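The Datum at Birkcombe

Leonilde Amaral inherited the levelling books in April, together with the key to the instrument cupboard and a tin of brass nails. There were 9 books. The first eight closed to within a few millimetres. The ninth did not close at all.

She started at the church bolt, as Guerreiro had, and ran the line down Mill Street to the slipway. The reading at the bolt was good. The reading at the slipway was good. Between them, at station 6, the ground had gone down by the height of a kitchen step, and then, by station 8, it had come back.

"Refraction," said Joaquim Pacheco, holding the staff. He said it about most things.

"Over forty paces?"

He considered the forty paces. It was a cold morning and neither of them wore gloves.

They ran it again in reverse. The error was the same size with the sign changed, as a real dip would give. She set the bubble and walked the line with a string and two pegs. The string touched the road all the way along.

In the margin of the ninth book, in pencil, Guerreiro had written 1,086 and underlined it. It was not a height. The highest point in the parish was well under that in feet, and nothing in metres came near it. Leonilde tried it as a page, a bearing with the point left out, and a number of paces from the bolt. The paces ended at the door of Idalina Vieira, who was shelling peas.

"He stood there too," Idalina said. "Most of a summer. My mother took him out a chair."

"Did he say what he was measuring?"

"He said the road was shorter on the way home."

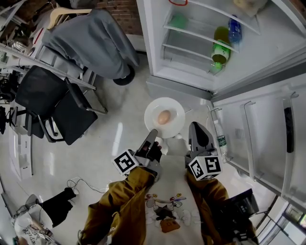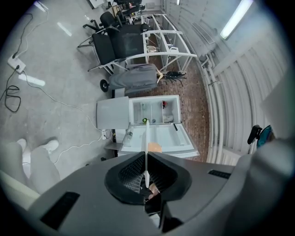

Leonilde wrote this down, because the form had a space for remarks. Then she asked which way home was, and Idalina pointed with a pod — uphill, towards the bolt.

They chained it that afternoon. Down, the distance agreed with the map. Up, it fell short by one link. Joaquim checked the chain against the standard and found nothing wrong with it. He did not say refraction.

She entered both figures, drew a line under them and initialled the page. The tin had one brass nail fewer than the list on its lid. She put the lid back on and they walked up to the church, which took slightly less time than it should have.

More stories
The Hikska Ferry Timetable
Drundano, Lower Platform
A Correction to the Tide Tables
Two Keys for Beatriz Veloso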